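Customs Papers and Duties: Frequently Asked Questions

Published 2 November 2022
By the Trusto customer desk, Satholm

We receive many letters from customers who send a parcel abroad for the first time, and most of the questions are about customs. On this page we try to answer them in plain words. If your parcel goes by road freight with Drovatar, please read also the part near the end, because a few points are different there.

Do I need a customs declaration for every parcel?

No. When the sender and the receiver are both inside the same customs area, you do not need one. For all other parcels the declaration is necessary, also when you send a present, a sample, or something you have used for years and only want to have back in your new home. Letters and papers without commercial value can normally travel without it, but some countries ask for a short form even then. Our booking page will show you the form when it is needed.

What is a commercial invoice, and how is it different from a pro forma invoice?

A commercial invoice is used when the goods are sold. It shows the price that the buyer pays, the terms of delivery and the names and addresses of both sides. A pro forma invoice is used when there is no sale, for example with samples, repairs or personal belongings. It must still have a value. Please do not write zero, because customs officers do not accept it and your parcel will wait until we send them a corrected paper.

How exact must the description of the goods be?

It must be so clear that a person who has never seen the goods can understand what they are. Write what the thing is, what it is made of and what it is used for. Words such as "parts", "gift", "household things" or "samples" alone are too general. "Plastic funnel for kitchen use" is good. "Kitchen item" is not good enough. If there are different goods in one box, each kind needs its own line with its own quantity, weight and value. 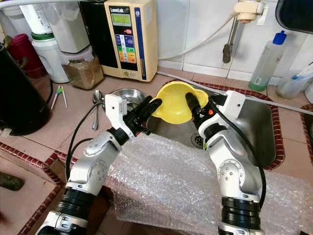 Trusto customer desk

What is a commodity code and where can I find it?

It is a number which tells customs what kind of goods you send, and the rate of duty depends on it. The first six digits are the same in most countries of the world, and the digits after them can change from one country to another. You can look for the code in the tariff of the country where the goods are going. If you are a private sender and cannot find it, write a very good description and leave the field open. Business senders must always fill it in. We can help you to search, but the sender stays responsible for the code that is given.

Who pays the duty and the tax?

In most cases the receiver pays. We inform the receiver by e-mail or text message, and the parcel is delivered after the payment has reached us. If you wish to pay as the sender, choose "Charges to sender" when you book. It is not possible to change this after the parcel has left our depot in Satholm.

Does Trusto take a fee for the customs work?

Yes. For a standard declaration with up to 10 lines of goods the fee is 50 kroner. For a longer declaration it is 105 kroner. When we must make the papers again because the first ones were wrong or not complete, the fee is 127 kroner, and this is charged to the sender also when the receiver pays the duty. These fees are our own and have nothing to do with the duty and tax, which go to the authorities.

Can I write a lower value so that the receiver pays less?

No, and we ask you not to try. The value must be the real one. Customs can open the parcel, compare the goods with prices in the shops and ask for proof of payment. If the value is wrong, the goods can be held or taken, and there can be a fine. Please remember also that we can never pay more compensation for a lost parcel than the value written on the invoice.

Must I pay duty on a present?

It depends on the country. Many countries let small presents between private persons come in free up to a certain value, and this limit is often low. The word "gift" on the form does not make the parcel free by itself. A shop or a company cannot send a present in this sense, even if the receiver has paid nothing.

I send something for repair and it will come back. Do I pay twice?

You should not have to, but the papers must be in order before the goods leave. Write "Temporary export for repair" on the invoice, with the serial number if there is one, and keep a copy. When the goods come back, the copy shows that they are the same ones. Tax can be asked on the repair itself and on new parts. Without the first papers it is very difficult to prove anything afterwards – we have seen customers wait for many weeks.

Why is my parcel held in customs?

The usual reasons are a missing invoice, a description which is too short, or a duty that has not been paid yet. Sometimes customs choose a parcel for control and there is no mistake at all. We cannot make this control go faster. If they need something from you, we will write to you the same working day, so please check also the folder for unwanted mail.

What happens if the receiver does not want to pay?

We keep the parcel for 10 days and send two reminders. After this time it is returned to the sender, who pays for the return transport. If the return is not possible or you do not want it, the goods can be destroyed under customs control. We need your written agreement for that.

Is it different for road freight with Drovatar?

The papers are the same, but they must be with us one working day before the goods are collected. Drovatar does not accept open fields for the commodity code, also not from private senders. For deliveries to the Llanos terminal, please put one printed copy of the invoice on the outside of the pallet and give one to the driver.

How long should I keep my papers?

Private senders should keep them until the parcel is delivered and all charges are paid. For companies there are legal rules, and the number of years is not the same everywhere. Your accountant or your local customs office can tell you what is right for you. From January you will be able to download old declarations from your Trusto account – until then, please write to us and we will send a copy.

Related questions
How to pack fragile goods
Sending batteries and liquids
Change a delivery address
Make a claim for a damaged parcel
Opening hours at the Satholm depot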